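Surfaces at Home, Handout 4: Reading and Caring for a Pale Tabletop
Course leader: Seija Halonen. Bench sessions with Karim Matar.

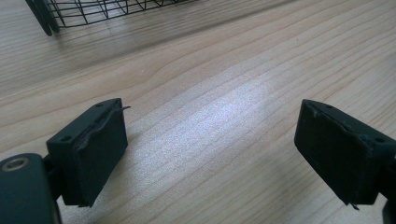

Last time we spent the whole session on floors, and I promised you tables, so tables it is! I love this part of the course. A tabletop is the one surface in the house you sit down and look at for an hour at a stretch, usually with a cup in your hand, and most of us couldn't say which way the grain runs on our own.

Start with the light

Before you touch anything, look. Sit so that a window or lamp is on the far side of the table and get your eyes low, nearly level with the top. You'll see a bright patch where the light bounces back at you, and inside that patch the grain almost vanishes. Don't look away from it! The glare is your best inspection tool. Move your head slowly from side to side and the patch travels with you, and as it goes it picks up every ring, dent, greasy thumbprint and dull spot. Then stand up and look straight down for the color.

Pale tops are tricky because they hide scratches from above and show them all from the side. Dark tops do it the other way around, more or less. Karim disagrees with me on this and will tell you so at the bench.

Grain, and what it can tell you

Long wavy lines running the length of a top usually mean a board sawn from well along the trunk, or a very good print of one. Yes, a print! Plenty of pale tabletops are a printed sheet on a core, and from a chair's distance they can be hard to tell from the real thing. Some checks you can do at home:

Look at the edge. Solid boards carry the grain over the edge and show end grain on the short side. A printed or veneered top stops at the edge and a strip takes over.

Look for repeats. Pick one odd streak or knot and hunt for its twin somewhere else on the top. Printed patterns repeat. Trees don't.

Look underneath. Bring a flashlight. The underside is often left plain, and it will usually settle an argument in seconds.

Feel across the lines with a fingertip. On an open-pored wood with a thin oil finish you may feel them. Under a thick lacquer you won't, so this one only counts if you do feel something.

If you still can't decide, treat it as the more delicate of the two and go gently. Several of you asked about Saarinen tables from the Turnen workshop (we have two in the practice room). Those are solid and oiled, so use the oiled notes below.

Everyday cleaning

Dry crumbs first, always. A crumb under a wet cloth is sandpaper. Then a soft cloth, wrung out hard, with a drop of dish soap in the bowl. Wipe along the grain on real wood. On laminate the direction makes no difference to the surface, but I do it anyway out of habit and it leaves fewer visible streaks. Finish with a dry cloth, and don't stop at the middle! Edges and corners are where water sits and creeps in.

No scouring pads on anything in this handout.

Oiled tops

These drink. When a drop of water stops beading and starts to darken the wood, it's time to oil. Use very little, rub it in along the grain, wait the time given on the can and then wipe off all you can get off. What stays on top turns sticky and you'll be picking lint out of it in January.

Lay the oily rags flat outdoors to dry, one layer thick, well away from anything that can burn. They can heat up and catch fire if they're bunched. Please take this one seriously.

Practice task

Choose one table at home. Make a rough sketch of the top, full page, and draw in the direction of the grain with a few long pencil lines. Mark every flaw you find using the low-light method, first in the morning and again under a lamp in the evening. Use a different color for each. Svetozár Kopecký, who took the course last year, came back with 108 marks on a kitchen table he'd described as perfect! I still have the drawing and will pass it around.

Bring the sketch and one soft cloth you don't mind losing. We'll compare sketches for the first part of the session, then go to the bench and try wax on the offcuts. Hertta Riihimäki has promised us some birch and a bit of ash, and the ash is gorgeous.

Words to know for next time: end grain, veneer, edge banding, open pore, sheen.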